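Ticket 41: Table clearing, cups into basket
Opened by: Ilham Nugroho
Assigned to: Wulan Yusof
Site: Fladbridge test kitchen
Status: Open

Problem

We want to know if the arm can clear a breakfast table without a person helping. The task is called Lurnolach in our plan. Light cups go into the basket well. Heavy or tall items do not. In 23 runs the arm finished the whole table 5 times, and in the other runs a person had to step in.

Ilham, Dec 6, 2022
I read the log of every failed run. Most failures have the same form: the fingers go down too early, close on air, and the arm continues as if it holds something. The planner does not check the grip before it moves. I think this is the first thing to repair.

Wulan
Thank you, this is clear. One question - does it also happen with the basket removed? In August we had a similar fault at Dombridge, and there the depth reading was confused by thin wire. The software saw a wall in one moment and a hole in the next.

Ilham
I removed it and the early closing became rare, but I did only a short test. Please do not count it as proof.

Wulan
Then let us keep both ideas. I wrote to Liem and asked them for the newer depth filter. They answered that it is made for shiny surfaces and they cannot promise anything about mesh.

Steps to repeat the fault

1. Load the Lurnolach task and set the speed to low.
2. Put the wire basket at the far right of the table, with the yellow cup and the metal container standing in it. Keep the middle of the table free and leave the gripper open. 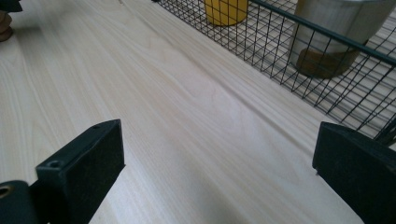 3. Place one more cup in the free area and start the run. Write down the height where the fingers close.
4. Repeat with the basket taken away. Change nothing else.

Ilham
My own opinion, if it is useful: the machine is not ready for a home yet. My mother clears her table while she speaks on the phone. Our arm needs a slow speed, a known table and a person next to the stop button. For a canteen with one type of cup I would say maybe.

Wulan
I agree about the home. For the canteen I want to see the grip check first. I will add it to the next build and leave this ticket open until you have run steps 3 and 4 again.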